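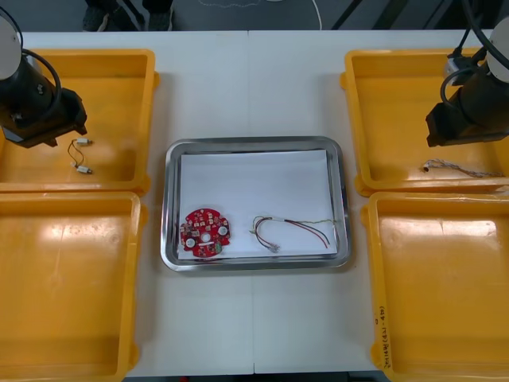 Week 4 handout: Stock records and why they are wrong
Introduction to Supply and Storage

Reading for this week: chapter 5 of the course reader, and the Cimport case sheet. Bring the case sheet to class. Last year half the room shared one copy and the discussion went accordingly.

1. Two kinds of stock

Every business that keeps goods has two inventories. The first is on the shelves. The second is in the records. Managers spend most of their time with the second one, since it is warmer in the office and the numbers line up nicely in columns.

Terms you need for the exam:

Book stock: what the records say you have.
Physical stock: what you have.
Variance: the difference between the two, usually found by a customer.
Shrinkage: stock that has gone missing for reasons the company would prefer to describe with a single soft word.

A positive variance (more on the shelf than on the books) gets treated as good news. It shouldn't be. An extra box of hinges means a receipt was never entered, or a picker took the wrong box for somebody's order and the right one is still sitting there. Either way there is a second error somewhere, and it has a customer attached.

2. The Kovačević count

Kovačević is a hardware wholesaler with one warehouse in Tutside. It had a good computer system, by which I mean an expensive one. In January it closed for a full count of 1069 lines. The result: 333 lines did not match the book stock. Management's first response was to ask for the count to be done again.

The second count agreed with the first.

Of the 333 bad lines, 266 were off by fewer than five units. It's tempting to wave these away, and the operations report did so in one paragraph. Think about what the lines are, though. Being four short on wood screws is a rounding error. Being four short on a boiler valve, when the records say four, is an empty shelf that the system will cheerfully promise to anyone who calls.

Work through this before class: if the system reorders a line only when book stock falls to the reorder point, what happens to a line whose physical stock is zero and whose book stock is stuck just above that point? Nothing sells, so nothing is deducted, so nothing is ordered. The line looks quiet. At Kovačević the buyers had marked several such lines as "slow" and were planning to drop them.

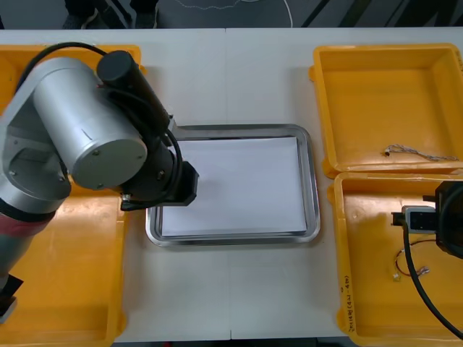
If the records are off, why not just count everything more often?
A full count costs a shutdown, and tired people counting unfamiliar goods put new errors into the records while fixing old ones. Most firms do better by counting a few lines every day, with the expensive and fast-moving ones coming up most often.

3. Cycle counting

The daily method is called cycle counting. You divide the lines into classes (A, B and C, because the field has never been strong on names) and count each class on its own schedule. A lines might come up monthly, B lines every quarter, C lines once a year if someone remembers.

The usual way to set the classes is by annual value: unit cost times units sold. It's a fine starting point. It also puts the boiler valve in class C, so please don't stop there. Move a line up if running out of it would hold up an order for something bigger.

Rules for the count itself:

Count blind. Don't print the book figure on the count sheet. People who are told there are 30 of something will find 30 of it.
Freeze movement on the line while it is being counted.
Write down the unit. Boxes and pieces have ruined more counts than theft has.
When there's a variance, find the cause before you correct the record. Correcting first wipes out your evidence and feels like progress.

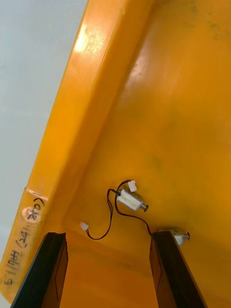 The last rule is the one firms drop first. Jotel, the second company on your case sheet, ran cycle counts faithfully for two years and adjusted the records every afternoon. Its accuracy figures never moved. The cause was a receiving clerk's screen that defaulted to cases for one supplier and singles for the rest, and each day's adjustments tidied away the traces of it.

4. Cimport: questions for discussion

Read the case with these in mind. You don't need to write anything up.

a) Cimport reports its accuracy by total value. Overages and shortages cancel out. Who in the company benefits from reporting it this way?
b) The warehouse bonus depends on variance. Who does the counting? Do you see any difficulty?
c) What would you count first, and what would you be content never to count at all?

The problem set is due at 5 p.m. as usual. Show your units. Problem 3 has a typo in the lead time; it should say days. Several of you have already handed in a reorder point larger than the building.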